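**Does the Garrido car pack work in split-screen in Ranosska?**

*Olga Sepúlveda*
Just grabbed the pack and I love it! Can my brother and I both drive the new cars on one console, or is it online only?

*Cayetano Carrasco*
Yes, both of you can! Player 2 has to pick from the shared garage, so move the cars there first. Then go run the canyon loop, it's a blast (my best is 112 seconds).
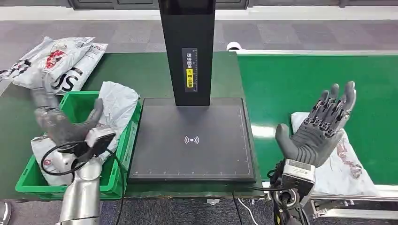
Turn off ghost cars too, they hide the apexes.

*Fastau22*
works for me, update the game first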